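Fiction > Short stories > Work

September
By Rungnapa Pongsiri

This site uses cookies to remember your reading settings. Accept | Manage preferences

The Pin

The gripper came back on Wednesday in a bread bag with the job number, 1471, written on a strip of masking tape. Under the number Wichai had written "drops things". Montserrat Hinojosa put it on the bench and went to make a cup of tea.

When she came back Jacobus was working the fingers open and shut with his thumb.

"Feels all right to me," he said.

"It will. Give it here."

She held it by the housings and closed it slowly. The right side came in smoothly. The left came in, stopped just short, and then went the rest of the way with a tick she felt more than heard. She opened it and did it again. Same place.

"There," she said.

"I didn't see anything."

"Put your finger on the link."

He put his finger on the link and she closed it, and he nodded.

Jacobus had been at Salluslow for a month. Before that he had fixed dishwashers in people's houses, and he still wiped his feet when he came into the workshop. Montserrat had no complaints about him except that he was fast. He had the screw out of the bridge before she'd found a lid to put it in.

"Tray," she said, and he held the screw in his palm until she slid the tray across.

They took the pins out of the left side and laid them down in the order they came. She made him draw it first on the back of the job sheet, and his drawing was better than the one in the Karabulut manual, which showed the old model anyway. The pins looked fine under the lamp. She rolled each one along the glass plate from the scales. The lower inner one wobbled.

"That's bent," said Jacobus.

"A bit."

"How do you bend one of those?"

"Drop it. Lean on it. Shut it in a car door." She put the pin in an envelope and wrote the job number on the front. "Ring Wichai and ask him."

Wichai Phuthong was out at Nutimwood and took a while to answer. Jacobus put him on speaker. He said he hadn't dropped it. He said somebody might have put it under something in the ute. Then he asked whether it would be ready by tomorrow because he only had the one good one left, and Montserrat leaned over and said it would be ready when it was ready, and what had been on top of it in the ute?

"The generator," Wichai said.

New pins were in the drawer marked Grirau, after the firm that used to supply them. There was a bag of them left. Jacobus pushed the new one in dry, and she had him take it out and do it again with a smear of grease on the end of a matchstick. He wiped off what squeezed out. He cleaned the pink pads with a damp cloth while he was at it, and checked the gap between them against the feeler gauge, and did up the screw.

"How tight?"

"Until it stops, then leave it alone."

She closed it. No tick. She closed it again with her eyes shut, which was how old Guðlaug had taught her to do it, back when he ran the workshop and she was the one losing screws. Guðlaug Hafþórsson used to say that you looked at a thing to find out what it was and shut your eyes to find out how it was going. She had never passed this on to Jacobus. It sounded better in his accent.

A bench test was 500 closes on the counter, and Jacobus sat and did them with the radio on. After that there was the bowl. The bowl was pink and glossy and had come from somebody's kitchen. Its round underside was hard to hold on to, so if a gripper was going to slip it would slip on that. They did this part at the desk against the white wall, where there was space for the two of them.

"Squeeze and keep it there," Montserrat said. "I'll come in from above with the other one. Don't help me. If you move to meet me we haven't tested anything." 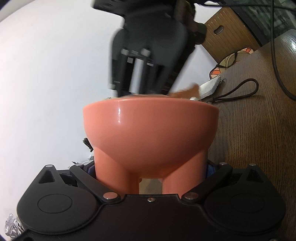

Second go

The bowl held the first time. She made him put it down and pick it up again.

"It was fine," he said.

"It was fine on my bench too, the last one Wichai brought back. Then it got to Nutimwood."

So he picked it up again. She brought hers down to the rim and pulled, gently at first and then not so gently, and the bowl stayed where it was in his pads. His forearm had started to shake. She noticed that, and pulled a bit longer.

"All right. Rest."

He put the bowl on the desk and flexed his hand. Out in the yard a truck was backing in and they both waited for the beeping to finish.

"My last job," Jacobus said, "you put the front back on, you ran a rinse, and you left. If it leaked they rang the office."

"Did they ring?"

"Sometimes." He thought about it. "More than sometimes."

They did it 3 times in all, and he wrote that on the sheet, with the tray number and his initials. Under "fault found" he put "bent pin, lower inner left". Under "cause" he wrote "generator", and she let it stand.

She wrapped the gripper in a clean rag. The bread bag had crumbs in it, so she found a box, and Jacobus wrote NOTHING ON TOP on the lid in marker, on all the sides as well. Then he rang Wichai and told him he could come by after four.

Filed under: Short fiction, Workshops, Machines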